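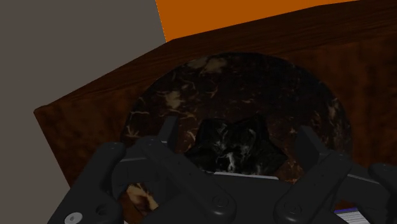 Ticket: Skundero photo printer, shadows printing as solid black
Opened by: Boonmee Khamphan
Date: 11 December 2024
Status: open, waiting for reply

Hello all, and thanks for the quick answer to my first message! I've done everything on your list and a few things that weren't on it, so this is long. I love this printer. Skies are lovely, skin looks like skin, and the matt prints are the best I've ever made at home. It's only the dark end that has gone wrong.

What happens: anything darker than a mid brown prints as one flat black. It began when I opened the new box of Lenerach satin (400 sheets, so I'd very much like to use it). The same files on the last of my old matt paper come out fine.

What I tried first
Nozzle check: perfect, no gaps.
Head clean: ran it once, no change. Didn't want to waste ink on another.
Head alignment: done, no change.
Paper setting: was on Plain! Changed to Satin. Much better in the mid tones, still blocked up in the shadows.

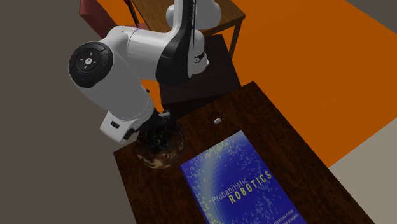
Next I went after the paper profile, as you suggested. Urkach had two entries with nearly the same name, and the one picked by default was for the gloss version of the paper. I swapped it and printed again with everything else left alone. On screen, black parts keep their shape, and I can pick out detail in them. That's the sort of thing I want to see on paper. With the old profile I was getting black blobs in places like that, and with the right one I got the edges back but very little inside them. So a step forward -- not a fix.

Then I tried turning the screen down. I'd had it at full brightness for years, and your guide says this makes people think their files are lighter than they are. Set it to 59 and sat there for a bit until my eyes got used to it. Guess what, half my pictures do look too dark! I lifted the shadows a touch on a test file and the print came out with real detail in the browns. Very pleased with that one, it's on the fridge.

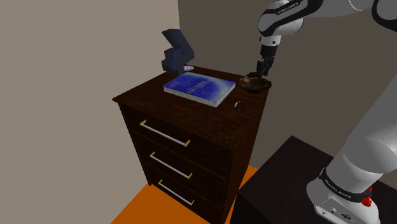
Even so, the satin still looks heavier than the matt when I print the same lifted file on both. I took the file to Chaimongkol, the print shop near the station, and they ran it on their own machine with their own satin. Their shadows were open and clean, so I don't think it's the file any more.

Where I am now
Driver colour control: off, with Urkach doing the colour.
Black point setting: ticked. Unticking it made everything worse.
Quality: Best. Standard gives the same blacks, only with more grain.
Ink: all original, black changed last week.

Questions for you
Is there an ink limit I can lower for satin only? I found a density slider under Advanced, but it's greyed out whenever colour control is off.
Does the Satin setting use the photo black or the matt black? If it's pulling the matt one, that might explain the lot.
Would a newer profile help? The one I've got says January and I can't see any other date on it.

Happy to post you a couple of prints if that's easier than scans, my scanner makes everything look blue anyway. I'm trying the density slider tonight with colour control switched back on, just to see what it does, and I'll add the result to this ticket.

Boonmee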